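2023-03-10

Skirnonov had an open day at their Nillville workshop and I finally got to one. I'd missed the last two. It's a 70 km drive for me and the second half is gravel, so I left early and was still nearly late because I stopped for a pie.

For anyone who hasn't followed my earlier posts: I fix and resell old computers out of my garage. Towers mostly, and now and then a server when an office clears out. Most of the labour in it is dull. You take the lid off, pull the memory, pull the drives, check the processor, write it all down and put the rest in the right tub. So when I saw that the program for the day was robots taking computers apart, I put my name down straight away.

## Getting in

Parking was on the grass out the back. They gave everyone safety glasses and a sticker to write your name on. There was a short talk first, in a room with not enough chairs, and the speaker got through it fairly quickly. The project is called Costa. The aim is to have a robot arm recover the parts worth keeping from old machines before what's left goes to the shredder. Brarnadico, who run the e-waste depot on the other side of town, supply the computers. The speaker said 871 of them had come through so far, and that hardly any two models in a row were alike. I believe it. My garage is the same.

After the talk we were split up into small groups and taken through to the floor. I was in group 4.

## The server board

Our group got the server work first. You stand behind a line of yellow tape and there's a monitor showing the view from the camera at the wrist. I spent more time looking at the monitor than at the arm, as you can see a lot more. The part they wanted to talk about was the processor socket. On these boards the processor is held down by a metal frame with a long lever down one side, and to get the chip out you have to free the lever, lift the frame and then pick up the chip without dragging it across anything. I do it with my thumb and a fingernail and I've still bent pins.

The fingers are narrower at the tip than I expected. The operator said they'd tried wider ones and couldn't get them in next to the memory slots.

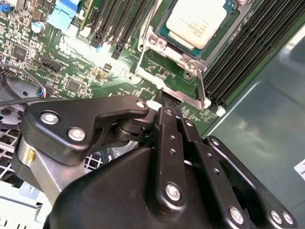
## The desktop tower

After that we moved along to the desktop bench, which was closer to what I do at home. The tower goes on its side with the panel off, so everything is worked on from the top. I've always done it that way too, although my bench is a door on two sawhorses and theirs is slotted aluminium.

Beside the computer they had a 3D-printed plate with little holders standing up on it. Memory modules go in the slotted ones. I asked why they didn't just drop the parts in a tray, and the answer was that the arm needs to know where a part is and which way it's facing if it's going to pick it up again later. A tray is fine for people. They print the plates themselves and said a new one costs next to nothing, so when a holder is a bit tight they change the drawing and run another.

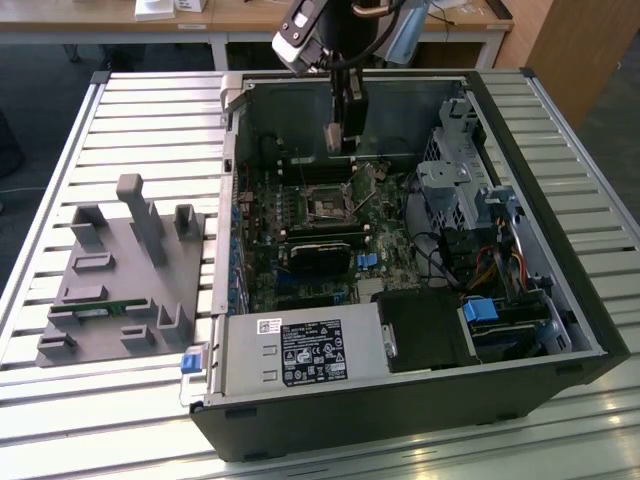
I asked about cables, seeing as they're what slows me down. The operator pulled a face and said cables were the hard part. A stick of memory is always the same shape, and so is a drive more or less, but a bundle of power leads sits differently in every case and gets in front of whatever you're trying to reach. For now a person deals with the worst of them first. I was a bit relieved to hear it.

Someone in our group asked about speed. It's slower than a person, and they were upfront about that. What they're after at the moment is getting it reliable on a set of 200 towers they've put aside, and they'll worry about the clock later.

## Odds and ends

- Tea and coffee were free, and the sausage sizzle was a gold coin.
- They don't sell recovered parts to the public. I asked.
- The clips on old memory slots go brittle, and they've had the same trouble with them that I have.
- Bring a jumper. The floor is concrete and the roller door stays up.

There's another open day in April, and the sign-up sheet was half full when I left. I've put my name down again - they said they may have the drive removal going by then, and I'd like to see how it copes with the plastic rails. I'm also going to have a go at making a slotted holder for my own bench. I don't have a printer, so it'll be pine offcuts and a tenon saw.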